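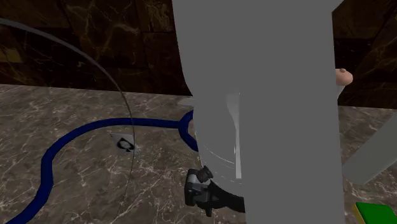

Analyse de films de genre
Séance 4 : le montage alterné dans le film de braquage
Notes de cours, version du 03/10/2026
Enseignante : Janaína Rangel

Rappel de la séance précédente

Nous avons vu la semaine passée la différence entre montage alterné et montage parallèle. Le premier fait se succéder des actions simultanées qui ont un lien dans le récit et qui vont souvent se rejoindre. Le second rapproche des séries d'images sans rapport de temps obligatoire, pour comparer ou opposer. La terminologie varie selon les auteurs, et certains manuels emploient les deux mots l'un pour l'autre. Dans ce cours, on gardera la distinction telle qu'elle est donnée ici, y compris à l'examen.

Le film étudié est Wuseck, de Nivaldo Leite. Il dure un peu moins de deux heures. Ceux qui ont manqué la projection peuvent le consulter à la médiathèque, sur place uniquement.

1. Le récit en bref

Une équipe de quatre personnes prépare le vol d'un registre dans les bureaux de la société Vinmont. Le registre n'a pas de valeur marchande. Il prouve qu'un terrain, le domaine Nornik, a été vendu deux fois. Le commanditaire, Araújo, a été employé chez Vinmont pendant vingt ans et connaît les lieux. Le spectateur apprend cela dans le premier quart d'heure, par une conversation dans une voiture à l'arrêt.

La préparation occupe la première moitié du film. Le vol lui-même dure 26 minutes à l'écran. La dernière partie suit les conséquences : la dispersion de l'équipe, puis le retour d'Araújo sur le terrain, au mois d'août.

2. Le plan annoncé et le plan exécuté

Le film de braquage repose sur une convention assez stable. Si le plan est expliqué en détail au spectateur avant l'action, il va mal tourner. S'il est tenu secret, il a de bonnes chances de réussir, et la surprise vient de la méthode. La raison est pratique : montrer deux fois la même suite d'actions sans écart entre les deux serait ennuyeux.

Leite utilise les deux possibilités. La première moitié du plan (entrer, neutraliser l'alarme, atteindre l'étage) est exposée par Araújo devant une maquette en carton. La seconde moitié (ouvrir l'armoire, ressortir) n'est jamais expliquée. Une coupe franche interrompt Araújo au milieu d'une phrase. Pendant le vol, le spectateur dispose donc d'attentes précises pour l'entrée et d'aucune pour la sortie.

À noter : l'incident a lieu pendant l'entrée, à l'endroit exact où la maquette montrait une porte ouverte.

3. La séquence centrale

La séquence du vol alterne trois lieux :
- le couloir du deuxième étage, où avancent deux membres de l'équipe ;
- la loge du gardien, où celui-ci remplit une grille de mots croisés ;
- la voiture, où Araújo attend avec la conductrice.

Au début, les plans sont longs et chaque lieu revient à intervalles réguliers. Le son reste attaché à son lieu : la radio du gardien s'arrête net quand on passe au couloir. À partir du moment où le gardien se lève, Leite modifie trois éléments.

La durée. Les plans raccourcissent dans le couloir et dans la loge. Ceux de la voiture gardent la même longueur. Araújo ne sait rien de ce qui se passe, et le rythme de ses plans le dit sans dialogue.

Le son. La radio du gardien déborde sur les plans du couloir. On peut d'abord croire à un effet de liaison. Un des voleurs tourne alors la tête : il l'entend aussi. Le son qu'on prenait pour un pont entre deux plans appartient à l'espace du couloir, et l'on comprend que les deux lieux sont voisins.

L'axe. Jusque-là, le gardien est filmé de face et les voleurs de dos. Les deux séries passent au profil, le gardien orienté vers la droite, les voleurs vers la gauche. Le spectateur en déduit qu'ils vont se croiser, alors qu'aucun plan d'ensemble ne l'a établi.

Or ils ne se croisent pas. Le gardien est à l'étage inférieur. L'alternance a donné une information exacte sur le temps et fausse sur l'espace. C'est le point principal de cette séance.

4. Suspense et surprise

On reprend la distinction habituelle. Il y a suspense quand le spectateur en sait plus que le personnage, surprise quand il en sait autant ou moins. La séquence produit d'abord du suspense (nous voyons le gardien, les voleurs ne le voient pas), puis une surprise qui porte sur notre propre lecture des plans.

Plusieurs étudiants ont trouvé le procédé malhonnête. L'objection est à prendre au sérieux. Pour y répondre, il faut vérifier si le film fournit les moyens de ne pas se tromper. Le numéro de l'étage est lisible sur le mur derrière les voleurs dans un plan assez bref. La maquette, dans la première partie, place la loge au premier. Un spectateur attentif peut donc reconstituer la disposition. On discutera en travaux dirigés de la question de savoir si cela suffit.

5. Le registre

Le numéro inscrit sur la couverture du registre est 3 827. La page recherchée est la page 347. Ces deux nombres sont prononcés par Araújo dans la voiture, au début, puis vus en gros plan pendant le vol. Le second gros plan ne dure presque rien, et il fonctionne parce que le premier dialogue a préparé la lecture. On retiendra ce cas comme exemple d'amorce et de rappel.

Un troisième nombre, 2 767, figure sur la borne du terrain dans la dernière scène. Il n'a pas été annoncé et n'est pas expliqué. Les interprétations proposées jusqu'ici ne s'appuient sur rien de précis dans le film ; il vaut mieux ne pas bâtir une copie dessus.

Vocabulaire à connaître
Amorce : élément donné tôt, dont la fonction apparaît plus tard.
Pont sonore : son qui chevauche la coupe entre deux plans.
Raccord de direction : maintien du sens de déplacement d'un plan à l'autre.
Focalisation spectatorielle : situation où le spectateur en sait plus que le personnage.

Travail pour la prochaine séance

Choisir une séquence de montage alterné dans un autre film de braquage, de cinq minutes au plus. En établir le découpage plan par plan (lieu, durée, échelle, son). Rédiger ensuite une page sur ce que l'alternance apprend au spectateur et sur ce qu'elle lui cache. Les résumés de l'intrigue ne sont pas notés. Le travail se rend sur papier, au début du cours, avec le titre du film et la version consultée.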